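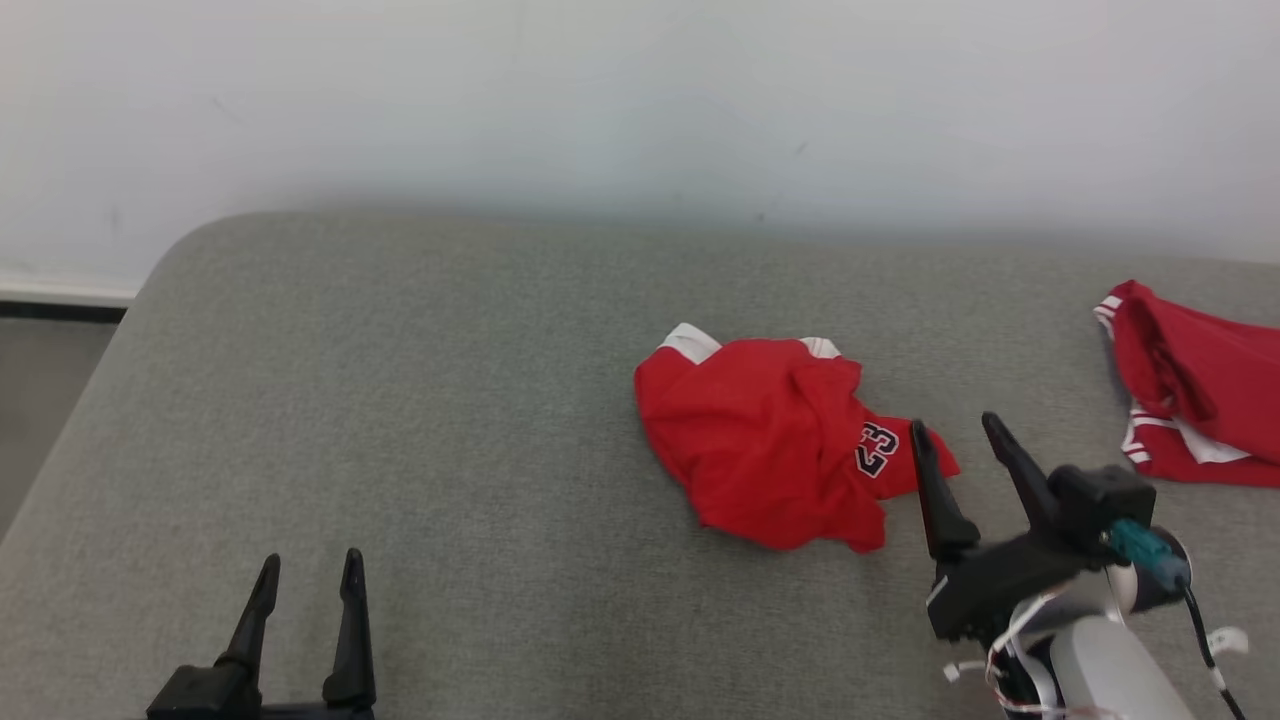
Para Sorin Furtună, a dificuldade de ensinar um robô a dobrar roupa está no início do movimento, quando o tecido ainda não tem forma definida e o operador precisa escolher por onde pegar.

Skakham, outubro
Por Marius Nistor

A Skitbridge anuncia a versão 2 do Cleltden, seu sistema de registro de demonstrações por teleoperação para manipulação bimanual. O operador conduz os dois braços a distância, e o sistema grava as posições das juntas, a abertura das garras e o vídeo com uma base de tempo comum – 30 amostras por segundo em todos os canais.

O primeiro conjunto de dados reúne 3212 demonstrações com peças de vestuário amarrotadas, entre elas camisas esportivas vermelhas numeradas, manipuladas sobre superfície estofada. O apoio macio cede sob os dedos da garra e exige controle mais fino da altura de aproximação do que uma bancada rígida.

Cada demonstração é dividida em sete fases, da aproximação ao recuo dos braços. Tentativas com perda de preensão permanecem no conjunto, com marcação própria.

“O operador corrige a trajetória o tempo todo, e essas correções precisam chegar ao treinamento sem filtragem”, afirma Jianhua Wan, responsável técnica pelo projeto.

O Cleltden 2 será fornecido inicialmente a laboratórios que já utilizam a versão anterior. Os arquivos existentes podem ser convertidos sem nova coleta.

Contato para a imprensa: Radu Stanciu, Skitbridge.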